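Hisesard Parish Tech Board > Liturgical Practice > Keeping zeon water hot without open flame

typikon_dad
Our mission in Pullby rents a chapel where open flame is allowed on candle stands only. The spirit burner we used for the zeon is out. The server now fills a steel thermos in the kitchen before the Hours, and by the fraction the water is warm at best. The rubric calls for hot water. What are other missions using? The outlet is in the vestry, 13 feet from the table of oblation, and I would like to avoid a cord across the deacon's path.

skete_road
Preheat the thermos. Fill it with boiling water, cap it, wait, dump it, refill. Most of the loss is into cold steel. We have done it this way at Catacutan for 3 years and the water still steams at communion.

typikon_dad
We preheat. The thermos is small and gets opened twice because the new server checks it.

skete_road
Then the problem is the server.

lowvoicebass
Electric kettle in the vestry, switched on at the Creed. No cord in the altar at all. Ours clicks off loudly, so shut the door. The server pours into the zeon cup and carries it in. The walk is short and the loss is small. 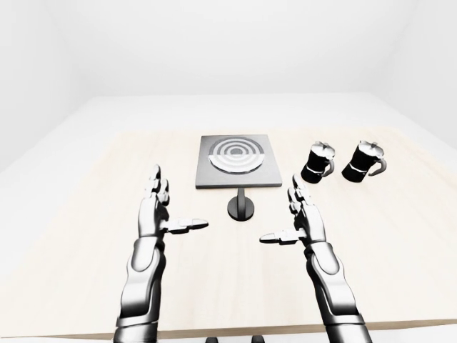

ordo_and_outlet
Induction is what I would look at first for a vestry. No flame, the glass stays cooler than a coil would, and most units shut down when the pot is lifted. Check your zeon vessel with a magnet before buying anything. Silver and plain brass will not heat, so you need a small steel pot and a pour. Size matters too: a narrow pot may not trigger the sensor. A square plate like the dark gray one in the render, with rings on the top face, at least makes centering a small pot easy, and centering is where servers go wrong. Leave clearance under and behind for the fan.

skete_road
Fan noise during the anaphora. No thank you.

ordo_and_outlet
It is in the vestry with the door shut. The kettle click was acceptable two posts ago.

lowvoicebass
I did say to shut the door.

matins_at_six
Separate point. Does your bishop's office have a position? Ours had no objection to heating the water electrically outside the altar but did not want an appliance on the table of oblation. Different dioceses will answer differently. Ask your dean before buying hardware.

typikon_dad
Asked in September. The answer was "hot, and do not burn the building down." I read that as permission.

skete_road
I still think everyone here is solving this with equipment. A larger thermos, preheated and opened once, costs less than any of it. The Skuvano one we use has a wide mouth and can be washed by hand.

matins_at_six
Wide mouth loses heat faster each time it is opened.

skete_road
Opened once.

typikon_dad
Plan for now: kettle in the vestry at the Creed, thermos as backup for days when the landlord has the vestry circuit off. I will look at induction if the kettle disturbs the choir, who stand on the other side of that wall. The magnet does not stick to our zeon cup, so it would need the extra pot.

ordo_and_outlet
Rinse the extra pot before first use and keep it for that purpose only. Label it, or it will end up in the coffee hour kitchen.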